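December, Annamalai unit. Entry covers the revised collection procedure for the hand-held gripper work, household task set, bedroom group.

The second revision of the Kutero handling rules took effect at the start of this session. It replaces the earlier notes kept in the Cidiva folder, which should no longer be cited in session logs. Prakash Suvarna has signed the revision and holds the master copy.

Operators are reminded of the following:

- Finger pads are inspected before the first take and again after every 20 takes. A pad with a lifted corner is replaced and the change is logged.
- Pads of different color may be fitted on the left and right fingers, provided the log states which is on which side.
- Items are placed on the bed by hand between takes, never with the gripper.
- Mail, prescriptions and anything bearing a name are removed from the room before recording starts.

The current batch stands at 282 takes, of which 128 have passed review. Most rejections concern late starts – the operator was already closing on the item when recording began.
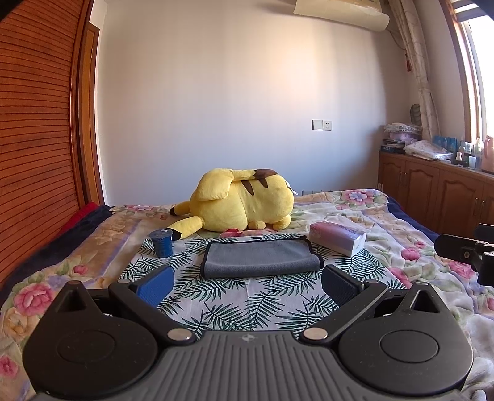
The rule on starts is therefore tightened. The fingers are to be open and still for 2 seconds before any approach, and the same applies at the end of the take. Takes that miss either pause are marked "R" and kept; they are not to be deleted at the site.

One point remains open. The Pusance checklist requires the layout to be changed after each accepted take, while the Kutero rules require it after each take, accepted or otherwise. Until this is settled, the stricter reading applies. P. Suvarna to raise it with the checklist owners and enter the answer on this page.

Room to be returned to its prior order at close. Pads, spare screws and the signed log go back in the gray case.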